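About Cascombe

Cascombe stores, dries and certifies feed-grade barley and oats for the biogas and distilling trades. The company runs two drying sites, at Fistden and Delar. Grain is accepted by truck in lots of up to 400 tons, sampled at the weighbridge and binned by moisture and protein. 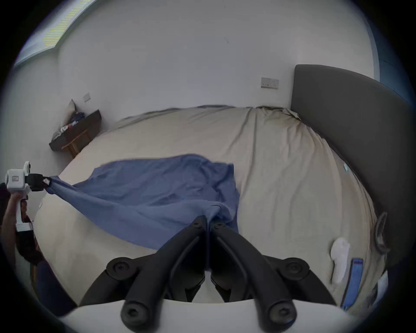

Each lot keeps its own number from intake to loading. Lots are not blended unless the buyer asks for it in writing - most distillers do not. Sample results are sent to the grower within seven days, together with the drying charge.

Growers who want their grain sold as biogas feedstock must supply a field record covering fertilizer, fuel use and previous crop. The forms can be collected at either site and should be returned before the end of September.

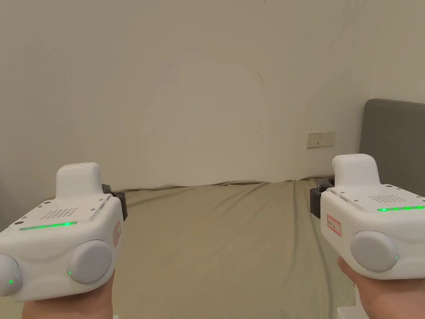
Huệ Đồng of Dağdelen, a buyer of oats from the Delar site, writes that the lot records "match what we find in our own lab, and the moisture figures have been steady from one load to the next."

Page last revised 19 May 2021.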